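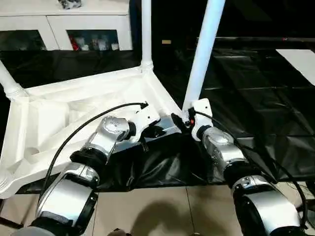

Dorin Grecu把椅子腿的事讲了三遍，每遍都不太一样。第一遍说难在拧，第二遍说难在对孔，到第三遍他自己笑了，“难在那块塑料太滑，手套一戴更滑，算了，你写滑就行。”

星期一，早上还没到交班。Vallthorpe厂区的二号车间，老员工管它叫“后院”。做塑料家具的收尾，退货翻修，还有一条小线给Mocanu的清洁套装配瓶子。Grecu在这儿当班长，之前在注塑那边，再之前开叉车。双臂工位是去年进来的，项目名叫Urnis，墙上的排班表也这么写，Urnis早班，Urnis晚班，好像它是个人。

“一开始大家不叫它名字。叫‘那边’。那边停了没有，那边又报警了。现在叫Urnis了，有人还叫小乌。”

问他裁人没有。他停了一下。

“没有裁。但是有5个人不在这条线上了，这个你也得写。两个去了包装，一个去了质检，一个退休，本来就到年纪了。还有一个自己走的，他说他不想看着机器干活，一天八小时，看着。我理解他。我跟他说再等等，他没等。”

退货翻修这块，原来是纯手工。椅子翻过来，腿卸下来，看有没有裂，换脚垫，再装回去。一天做到后半段手腕是肿的，冬天更厉害，塑料发硬。车间里贴膏药的味道Grecu说他现在还闻得到。“我老婆说我回家一股薄荷味。”

现在两条手臂，一条顶住座面，一条去夹腿。人在旁边，负责上料、看裂纹、处理它处理不了的。处理不了的很多。他掰着指头讲，讲到一半被对讲机叫走，回来接着讲，已经忘了讲到哪。

“变形的不行。太阳晒过的那种，腿是歪的，它按直的去夹，夹空了，它也不生气，再来一次，再来一次。人早就骂了。”

公司定的目标是一个班次400条腿。达到了吗？“好的时候有。五月有一个星期天天有。后来来了一批新款，腿粗一点，又得重新教，那两个礼拜就别提了，我们干脆自己上手。”所以手工台没拆，还在墙边，工具都挂着。上面来人问过两次要不要腾地方，他两次都说不要。

“教”这个字他用得很多。不是编程，他强调，编程是楼上工程师的事。是操作工带着手臂走一遍，走很多遍，慢的快的，歪着放正着放。一开始没人愿意去，觉得是在教一个东西来顶自己的位子。Grecu没有绕开这个说法。

“我也这么想过。怎么会没想过。我第一天去教的时候手是僵的，旁边有人说，老Grecu，你教得好一点，教好了我们都回家。开玩笑的，但是也不全是玩笑。”

后来怎么松动的？钱。教的时间按技能岗算，每小时多一点，不多，他不肯说具体数，说写出来别的车间要来吵。还有就是，教过的人发现自己说话有人听了。工程师会下楼来问，为什么你的手要先往左带一下再拧。以前没人问过这个。

“那个往左带一下，是我师傅教的，他也说不出为什么。工程师说是螺纹有间隙，先消掉间隙。我干了这么多年才知道叫这个。”

说不上高兴还是不高兴，他讲这段的时候在找打火机。

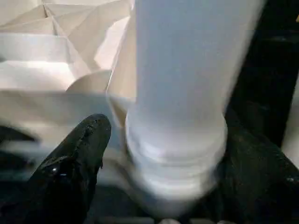

瓶子那条小线是另一回事，争得更凶。Mocanu的单子量小，换得勤，今天喷壶明天补充装，自动化本来轮不到它，是Daramar那边的采购先提的，说既然手臂能夹椅子腿，夹个瓶子总行吧。Grecu当时就说不行，开会的时候说的，没人记下来。瓶子是空的，轻，捏重了瘪，捏轻了转。第一个月光是手指的表面就换了好几种，现在留下的这种黑手指，面上带细小的颗粒，从两边合过来，夹的位置压得很低，就在瓶底往外张开、带一圈圈横纹的那一段。“瓶身是光的，你去夹瓶身试试。底下有纹，有地方咬。这个位置是女工们定的，她们以前拿瓶子就是拿下面，大拇指卡在纹上。”

他说的女工里有一位愿意说几句，但不要写名字。她在瓶子线上做了很久，手很快，说话也快。

“我以前一个班500个瓶子过手。过手就是过手，拿起来看一眼放下，脑子里想晚上做什么菜。现在不行了，现在我要看屏幕，它一犹豫我就得看，看它为什么犹豫。人不累，脑袋累。回家不想说话。”

比以前好还是坏？

“手好了。真的，手指头早上能握拳了，以前握不拢。所以你问我要不要退回去，不要。可是我也不喜欢。两个都是真的，你都写。”

她还讲了一件事。原来瓶子线是四个人面对面坐，一个班下来什么都聊，谁家孩子考试，谁跟婆婆吵架。现在位子拉开了，中间是设备，要聊得喊。于是就不聊了。午饭时候反而没话，因为上午什么也没攒下来。这个事她跟Grecu提过，Grecu跟上面提过，答复是噪音达标。

“达标，”Grecu在旁边接了一句，“跟噪音有什么关系。”

后来他自己把休息改了，原来一次长的，拆成3次短的，全线一起停，手臂也停。产量报表上看得出来，有缺口，楼上打电话问过，他说在清洁。也确实在清洁，顺便清洁。我问这个能写吗，他想了想说写吧，他们早就知道了。

培训的事他有意见，而且意见很大。正式的课只有两天，都是安全，急停在哪，线画在哪不能过，签字，拍照。怎么判断它夹得好不好，没有课。全靠人带人。早班带晚班，晚班的人少，带着带着就漏了。有一回晚班不知道换过手指，还按老的力度跑，瘪了一整箱，早上来一看，箱子里全是腰，没有瓶子。“你不能怪晚班，交接本上没那一栏。”现在有了，他用尺子画的，复印的，比系统里那个表好用。

年轻人呢，年轻人愿意来吗？愿意。比以前好招。面试时候问有没有机器人，有，眼睛就亮了。来了以后发现大部分时间是擦、搬、等，有的就走了。留下来的学得快，比他快，这他承认得很痛快。

“有个小孩来了才几个月，他教的动作比我的顺。我看录像看出来的。我教的那个，手腕那里会抖一下，跟我自己一样，我那儿以前伤过。它把我的毛病也学去了。”

他说完站起来看了一眼钟。交班的人陆续进来，有人在门口喊他，问今天先上椅子还是先上瓶子。他回头喊先椅子，又补了一句，晒过的那批挑出来，放手工台，他自己弄。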